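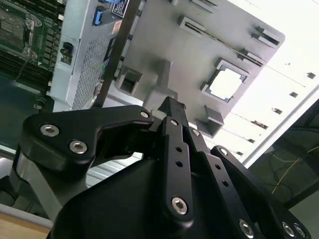 2 min read

4.2 Panels as a sorting problem

Figure 3. Light-gray metal chassis panel with its square opening, long slot and raised tabs; a power supply unit with a mesh vent stands at upper left.

Bare panels were the best surprise of the Irkden study! We had filed them under plain scrap, yet they carry so much shape - slots, clip brackets, hollow tabs, rims around the openings - that two of them rarely stack flat. Of the 200 parts we sorted in August, 86 were panels, and Riihimäki's shelf plan gave them 8 upright bays. Power supplies went on a lower shelf of their own.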